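How to Plan a Two-Day Hike in the High Country Around Mendoza

By Palesa Coetzee
Updated 13th May

A two-day hike is the easiest way to find out if you like sleeping in the mountains. You carry one dinner, one breakfast and one night's worth of warm clothing, and if something goes wrong you are never more than a day from the road. The steps below are the ones I use for the foothills and side valleys west of Mendoza. They work just as well for most dry mountain areas.

You do not need to be an athlete. You should be able to walk for six hours with a pack and feel tired at the end but not wrecked.

Step 1. Pick the route before you pick the dates

Start with an out-and-back route. Loops look better on a map, but on an out-and-back you already know the second day's ground, and you can turn around at any point without getting lost.

Look for these things:

A trailhead you can reach by car or by the morning bus.
A campsite with running water close by.
No more than 500 meters of climbing on the first day.
A path that shows on more than one map.

My usual choice for new hikers is the Wasano valley. The track follows the stream for most of the way, crosses it twice on stones, and comes out on a flat meadow where there is room for several tents. The last stretch is steeper and loose underfoot, so save some energy for it.

Step 2. Check the season and the wind

Summer is warm and busy. Fall is quieter, with cold nights and clear mornings. By June there may be snow on the upper part of the track, and first-timers should stay lower down or wait for spring.

The warm dry wind that comes down off the range is the thing to watch. It can blow hard for a day and a half and will flatten a badly pitched tent. If the forecast shows it coming, move the trip. Check again the evening before you leave and write down the sunset time while you are at it.
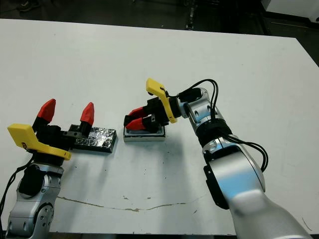
Step 3. Sort out permission

Some valleys are park land and need a permit. Others cross private ranches where you are expected to ask. Rules change from year to year, so call the local office or ask at the nearest village store. Have this ready:

Full names of everyone in the group.
An ID number for each person.
Your route and your campsite.
The day and hour you expect to be back.

Leave the same list with someone at home. Agree on a time after which they should call for help, and make it a few hours later than your real plan. I leave mine with Crisóforo Robles at the Sunstead hostel, where the key board by the door has a hook for trip notes.

Step 4. Pack

Your full pack, with food and water, should weigh no more than a quarter of what you weigh. Less is better. Lay everything out the night before and put back anything you can't name a use for.

Shelter and sleep: tent with all its pegs, sleeping bag rated below freezing, foam or air mat.

Clothing to wear: hiking pants, wicking shirt, light fleece, sun hat, broken-in boots.

Clothing to carry: warm jacket, rain shell, gloves, wool hat, dry socks, a base layer kept only for sleeping.

Kitchen: small stove, one gas canister of 220 grams, a pot, a spoon, a lighter and spare matches in a plastic bag.

Other: map, compass, headlamp with fresh batteries, first aid kit, sunscreen, lip balm, toilet paper, trowel, trash bag, phone and power bank.

Heavy items go close to your back, between the shoulder blades and the waist. The sleeping bag goes at the bottom. Rain shell and snacks go at the top. A 70 liter pack is bigger than you need for one night, but if you already own one, use it and tighten the side straps so the load doesn't swing.

Step 5. Plan the food

Keep it simple. Pasta or rice with a packet sauce is fine for dinner. Breakfast can be oats with dried fruit and coffee. For lunch both days, take flat bread, hard cheese and salami, which keep well in a pack. Add nuts and chocolate for the climbs.

Take one extra meal that needs no cooking. You will probably carry it home again.

For water, start with at least two liters each. Stream water should be boiled or treated even when it looks clean, as there are goats and horses higher up. If you use tablets, read the waiting time on the packet. It is longer in cold water. 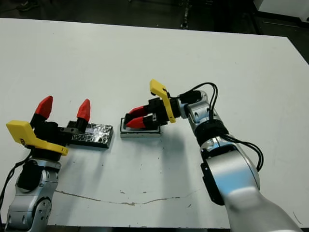
Step 6. Walk the first day slowly

Leave the trailhead early. In the Wasano valley the walk to the meadow takes new hikers 4 hours without breaks, and you want to arrive with plenty of daylight left.

Take a short stop every hour. Drink, eat something small and deal with any hot spot on your feet before it turns into a blister. If one person is slow, put that person in front. At stream crossings, undo your hip belt and chest strap first so you can get out of the pack if you fall.

A headache or nausea on the climb can be a sign of altitude. Rest and drink. If it doesn't ease, go down.

Step 7. Set up camp

Choose flat ground well back from the stream and away from the foot of any loose slope. Clear away the stones, then pitch the tent with the low end into the wind. Pegs often won't hold in gravel. Tie the guy lines around big stones instead, and put a second stone on top of each.

Put on your warm jacket as soon as you stop walking, before you feel cold. Cook outside the tent. Wash the pot away from the water and scatter the gray water on dry ground.

Before going to bed, turn your phone off and keep it in your sleeping bag. Cold drains the battery quickly, and there is no signal in most of the valley anyway.

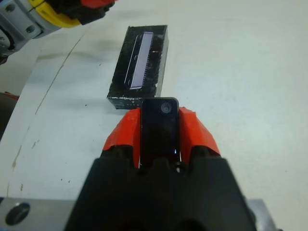
Step 8. Break camp and walk out

Get up with the light. Pack the sleeping bag and mat first, while the water boils, and the tent last so it has time to dry. Walk once around the site and pick up everything, including other people's trash if you have room.

Going down is harder on the knees than going up. Shorten your steps, use poles if you have them, and lace your boots tighter over the ankle so your toes don't hit the front.

When you reach the road, call or message the person who has your trip note. If you signed in at a park office, sign out.

Related pages

Choosing a first pair of hiking boots, by Yolotzin Bautista
Reading contour lines
Stream crossings in spring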